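CLARNOW -- Hallholm has opened a second station for recording robot demonstrations, the company said in a notice to its project partners dated 9/4/22. The station is used to show a two-arm robot short tabletop tasks under remote control, with the recordings passed to a training group at Rondonuwu.

The station uses a leader-follower setup. An operator holds a pair of lightweight control arms, and the two working arms copy the joint positions. Finger opening is set by a trigger on each control arm. Joint readings, gripper commands and camera images are written to one file per attempt.

Janelle Cabrera, who runs data collection at Hallholm, said the first work block covers 200 tasks using household items, toys and small blocks. Each task is to be shown 100 times in the first pass. Operators reset the table by hand between attempts and change the starting layout within limits listed on the task card.

"We want variation in where things start, and very little variation in what counts as done," Cabrera said. "If two operators disagree about the end state, the card gets rewritten before anyone records more."

The project, named Alus, moved to remote control in April after a trial of hand guidance, in which a person takes hold of the arm and moves it through the task. Hand guidance was quicker to learn. It also put the operator's hands and sleeves in the camera images, and the training group had to discard much of that footage.

Reynaldo Padilla, a controls engineer on the project, said hand guidance is still used for calibration and for checking reach limits on new layouts. It is no longer used for recorded attempts.

The working arms carry cameras close to the grippers. The close view is used for finger placement, and the wide view for the position of both arms and the objects between them.

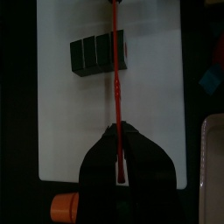
Gripper view and table view, Alus station, Clarnow.
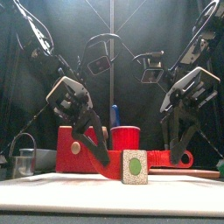

**Why does a recorded task have to be shown so many times?**

A single recording gives the control model one path from one starting layout. If an object is moved or turned, that path no longer fits. Repeated recordings with different starting positions give the model examples of how the motion should change with the layout, including small corrections the operator makes when a grasp is off.

Failed attempts are kept but labeled separately. Bảo Phí, who handles the file checks, said an attempt is marked as failed if an object leaves the work surface, if the arms touch each other, or if the operator runs past the time limit on the card. An attempt with a missed grasp that is recovered within the limit is marked as complete.

Files are also rejected when camera and joint timestamps drift apart. Phí said drift was the main cause of rejected files on the first station, and that the second station uses a shared clock signal to correct it. The first station will get the same change once its current block is finished.

Operators work in pairs and switch after each set. One drives the arms while the other resets objects, reads the card and logs the result. Lovely Samonte, who trains new operators, said most of them need 3 days of practice before their files are accepted. The hardest part to learn is depth, she said, especially when one gripper has to hold an item steady while the other one works on it.

Samonte's training plan starts with single-arm pick and place, then moves to handing an item from one gripper to the other. Thin or rounded items are left for last. New operators are told to pause before closing the fingers and to avoid large wrist turns near the table.

Rondonuwu will use the files to train control models and send them back to Hallholm for testing on the same arms. Cherry Mae Bautista, the project lead at Rondonuwu, said her group will not report success rates until it has 4,000 accepted files from the two stations combined. Tests before that point will be used to find gaps in the task list.

"If the model is weak on a certain kind of grasp, we ask for more recordings of that grasp," Bautista said. "We would like to know that early, while the station is still set up for it."

Hallholm said task cards for the second block are being drafted. The card format will stay the same, with one added field for the starting position of each arm.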